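How to work a careers fair without losing your voice or your bag

I have been to 15 of these things on both sides of the table, so take this as the advice of someone with strong views on lanyards.

1. Read the exhibitor list the night before and pick four. The Kestmont fair lists 84 employers, and you will not charm them all. Put your second favourite first, so you're warmed up by the time you get to the one you want.

2. Print your résumé on one page. If it runs to two, the second page is your swimming certificates. Bring more copies than you think you need and keep them flat.

3. Practise your opener out loud. Name, trade or degree, the kind of work you're after. Stop there. The recruiter from Irkska has been standing since breakfast and would love a short sentence.

4. Ask one question that isn't on the company's website. "What does the first month look like?" does the job. "So what do you guys do?" does not.

5. Write notes on the back of each business card before you reach the next booth. Wakana Imai at Buvetti once got a lovely thank-you email meant for somebody at Machala, and she still brings it up.
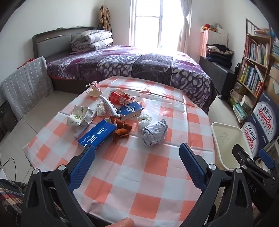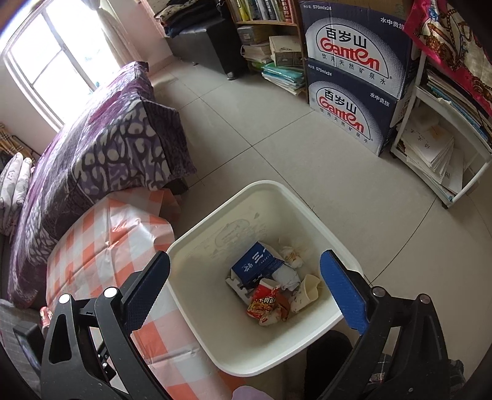
6. Send your follow-ups by the next evening. Three lines will do: where you met, what you talked about, your résumé attached. Check that it's the right résumé, and that the file isn't called final_FINAL_2.

7. If you've heard nothing after a week, write once more. After that, leave the poor people alone and start on the next list. Kestmont runs another fair in May, and the parking is just as bad.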